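Skakallow Robotics Club — Help Desk
Ticket: Left arm stops short of the item row, right arm is fine
Opened by: Marisol Trujillo
Assigned to: Eustaquio Ibarra
Opened: Feb 18, 2022
Priority: Medium (we would love it to be high, but we know you have the freshmen this week)
Status: Resolved, see last entry

What is happening

Hi Eustaquio, and thank you again for sitting with us after the last meeting, it really did help. We are working on the sorting task for the Arnunitz student challenge, where the two arms are supposed to pick small packaged things off the table and get them into the basket. The right arm has been a sweetheart. The left arm goes through its whole approach, opens the gripper, and then stops short of where it should be. It doesn't throw an error. It just stays there looking polite until the step times out at 60 seconds, and then the whole program quits, including the right arm's part.

It started after we updated the Skunulex control software. I can't swear the update is to blame, because we also moved the arms back onto the rail that same afternoon, and I know you have told us more than once to change one thing at a time.

What we have tried already

Restarted everything, twice. Homed both arms. Swapped the USB cables between left and right, and the trouble stayed with the left arm, so I think the cables are innocent. Ran the left arm alone with the right one parked, and it stopped in the same place. We also tried a slower speed, 30 percent in place of the usual 50, which made it stop short more slowly.

I'm attaching the table the way we had it for the test, with the mint tin and the other little packages in their row near the back and the basket in its corner. 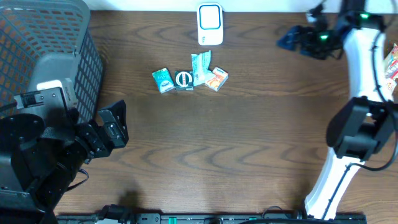

Reply from Eustaquio Ibarra

Hi Marisol, this is a lovely clear ticket and I wish they all came in like it. The cable swap was a smart test, so let's leave the cables alone from now on.

I have two suspects. The first is the reach limit in the left arm's settings file. The update puts the default file back, and the default is meant for the shorter bench upstairs. The second is the base position, if the left arm went back on the rail a notch away from where it used to be. Please do these in order, and write down what you get after each one:

1. Open the left arm's settings file and find the line called max_reach. Tell me the number before you touch it.
2. Open the same file for the right arm and compare.
3. If they differ, copy the right arm's value over, save, and restart only the left controller.
4. Run the approach with nothing in the gripper and one hand near the stop button. If it still stops short, leave it powered and come find me.

One more thing while you are in there — put the mint tin at the end of the row nearest the left arm for every test. If the target keeps changing, we will be chasing our tails.

Reply from Marisol Trujillo

Okay! Step 1, the left arm says 4000. Step 2, the right arm has no number at all, only the word "auto" (I read it out loud to the whole table and we all groaned). I didn't want to guess, so I stopped before step 3. Should the left one say "auto" too, or does it need a real number? The old Ebihara handbook in the drawer only talks about numbers, but it is for the arms we had before these.

Reply from Eustaquio Ibarra

"Auto" is right for both, and thank you for stopping to ask. The handbook is out of date on this point, so please put a sticky note on the cover before it fools the next team. Change the left one, restart its controller, and carry on with step 4.

Reply from Marisol Trujillo

It reaches! Three runs in a row, all the way to the tin, and on the last one we let it close the gripper and carry the tin over to the basket. There was some cheering. The base turned out to be on the correct notch, we checked it against the tape mark anyway. I saved a copy of both settings files in the team folder under "before you update, read this," and the sticky note is on the handbook.

Closing note, E. Ibarra: Cause was max_reach set back to default by the software update. Left arm changed to auto. I still want the program to let one arm finish when the other times out, and I have opened a separate ticket for that one.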